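Hauser folding chair, orange
Reviewed by Benedek Dobos, 12 Mar 2019

Quick one, on my lunch break. Bought two of these in October for the spare room, when my sister's family stays over and we run out of places to sit. Ordered through Karkimico, came in 13 days, box a bit crushed but chairs fine.

Good stuff first. Color is great, a proper rusty orange, warmer than on the website. Fabric is soft, kind of felty. Doesnt feel cold on bare legs like my old Fesell did. Light enough to carry one in each hand up the stairs.

Folding: stiff at first. Really stiff. Got better after a couple of weeks. Watch your fingers near the joint where the crossbar goes off, I got pinched twice.

Not so good: the cover. It hooks over the tube ends with little stitched loops and getting them back on after a wash is a pain. Two people job.
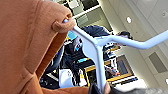

Also the pale tubing shows scuffs, mine has a few from the car already. Wipes off mostly. Cat hair sticks to the fabric like crazy, keep a lint roller handy.

Would I buy agian? Yes, but only on sale. Four stars. Taller people should try the Gikirmont one first, the back is higher.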